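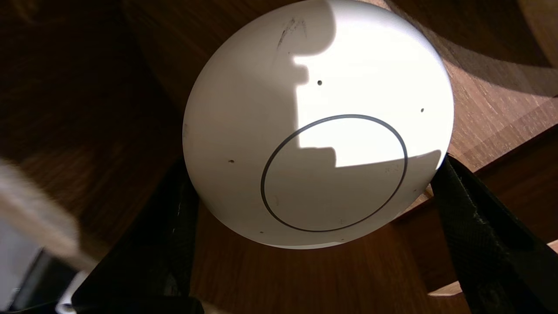
White dome with its thin grey ring, half in sun and half in shade.

The White Things Gallery

Welcome to the little gallery of white plastic things! I started it in November, when I was sorting out the spare room and noticed how many pale, rounded, slightly mysterious objects had piled up on the shelves there. Domes, discs, lids, covers, boxes with one button. Most people walk straight past them, and I used to as well, until I put one by the window and spent half a morning watching the light go round it.

The dome at the top of the page is my favourite so far. I love that ring. It's one plain dark grey line, the same thickness all the way round, and on a surface this smooth it's all the decoration you could want. Then there's the shadow! Its edge comes across in square little steps, like a staircase or the top of a castle wall, and it runs right over the upper part of the ring, so the top of the line is in bright light and the bottom is in shade.

Have a look for the small black dots too. There's one near the top, just to the right of the stepped shadow, another out towards the rim on the bright side, and a third over in the shade. The upper one might be a tiny hole, or it might be an indicator of some sort. Kanini Mrema is firmly on the side of the hole and has written to me twice about it. I'm keeping an open mind.

And the scuffs. Up near the top, on the shady side, there are thin scratchy streaks that could almost have been done with a pencil. A few visitors have asked whether I'd consider cleaning things up before they go in the gallery, and the answer is a cheerful no. Marks are half the fun. A white surface keeps a record of every shelf and box and drawer, and I'd much sooner see that than something straight out of the packet.

A few notes for anyone who wants to try this at home (please do, it's lovely):

Strong sun is best for domes. You get a really crisp line between light and dark, and the bright side goes almost pure white.

Anything with straight edges near the window will throw a good shadow. Stacked books work well, and so do building bricks if you have children who'll lend you some.

Go low. Seen from underneath and a bit to one side, a circle turns into an oval and the whole object looks bigger and grander than it has any right to.

Flat discs are harder than they look. I've got a Fistex lid that I have tried at every time of day and it still looks like a dinner plate.

What's coming next: a ribbed cover from a Plunalska heater, three odd caps that came in the same bag from the Ríos stall, and a Zusasach lamp base with a wonderful yellowed patch down one side. Yesenia Palomino has promised me a whole box of bits from her garage as well, and I can't wait to get my hands in it.

The gallery has had 1,819 visits now, which amazes me, and I read every message even when I'm slow to answer. If you've got a good white thing of your own, write and tell me about it. Say how big it is, whether it's shiny or dull, and where the scratches are. If you happen to know what it's for, save that until the end of your message so that I can have a guess first!

Page last updated Feb 26, 2025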